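Unit 3: Receiving and Placing Large Panelled Units
Course handout, Household and Light Commercial Fitting
Notes prepared by Osamu Kikuchi

3.1 Scope

This unit covers the placing of tall panelled units (refrigerators, freestanding cupboards, enclosed shelving) on hard polished floors. Built-in units are covered in Unit 5. Read the section on floor protection in Unit 2 first.

3.2 Terms

Side panel: the flat outer face of the unit, normally painted or coated.
Frame strip: the narrow upright member at the edge of a panel or door.
Transit tape: short pieces of tape applied before delivery to hold doors, shelves and loose parts still.
Reveal: the gap left between the unit and the nearest wall or fixed object.

3.3 Order of work

Measure the route before the unit is brought in. Record the narrowest point and the height of any threshold. The practice unit used on this course is the Barkasa, which has a boxed weight of 54 kg and must be moved by two people.

Stand the unit upright in its final position and leave the transit tape in place until it is level. Adjust the front feet first, then the rear. Check the level on the top surface in both directions.

Once the unit is level, remove the tape. Pull it back on itself at a low angle, slowly, keeping the free end close to the panel. Tape pulled straight outwards tends to tear and leave a folded stub in the gap. Stubs should be lifted with a plastic scraper. Metal blades are not permitted on coated panels.

3.4 Surface condition

Scuffs on a pale side panel are easier to find under light from one side. Note their position on the delivery sheet before cleaning, as a wiped scuff cannot be claimed for afterwards.

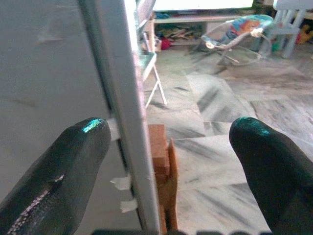
Scuffs which remain after wiping with a damp cloth are recorded as permanent. Abrasive pads must not be used, including on faces that will later be hidden.

On polished stone, lift the unit clear for every change of position. Grit trapped under a foot will mark the surface within a single drag. Veined stone hides fine scratches when viewed from above, so inspect at a low angle and across the direction of the veining.

3.5 Packaging

Keep cartons until the unit has been switched on or loaded and checked. Narrow cartons may be stood upright beside the work, clear of the door swing. Goltent accepts returns only in the original carton.

3.6 Exercise

Using the Vusia plan from the course folder, set out a position for one unit with a reveal of 140 mm on the hinge side. Mark the door swing and the carton position. Hand drawings to Ryota Miyazaki at the start of the next practical.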